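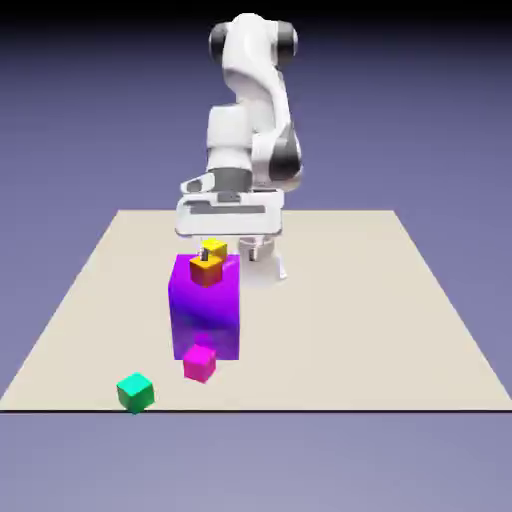 27/11/2022. Back on the arm, or on the simulated arm anyway, because the real one at the workshop still has no gripper and I'm starting to doubt it ever will. Zolleo says the part ships in April. Zolleo said that last time too. So tonight it was me and the laptop at the kitchen table, trying to get the tower to go up on the purple box. Orange on the box, yellow on orange, with magenta and green still down on the platform waiting their turn. I'd like to be pleased about yellow. But the simulator knows where every cube is to the last decimal, and our bench won't know anything of the kind.

I ran the training again with the settings from the Clokolix forum. 717 tries before I went to make dinner, 3,549 by the time I'd washed up. The score went up, as everyone there promised it would. I've stopped trusting the score. Last week it went up nicely while the arm learned to shove green around in circles, and I only found out by sitting and watching.

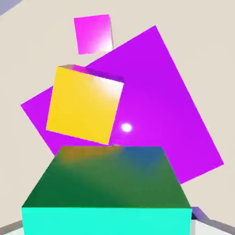 The others at the workshop want to feed it camera views next and skip the exact positions. Fine, but which camera? We own 2 and one of them drops out whenever the laser cutter runs. And all those clean colors and neat little highlights in the simulator have very little to do with our bench, which gets one tube light and whatever comes through the dirty window. I said so in the group chat and got a thumbs up, so I guess that's settled.

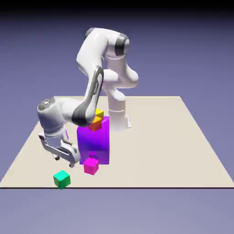

Also spent far too long on the Woko mount. The holes don't line up with the Iwasaki plate. I could drill new ones, or print an adapter, and I know which one we'll end up doing after arguing for an hour.

Left the run going overnight with the seed changed. If it still stacks yellow in the morning I'll believe it a bit more. Need to buy M4 bolts, and ask for my good calipers back.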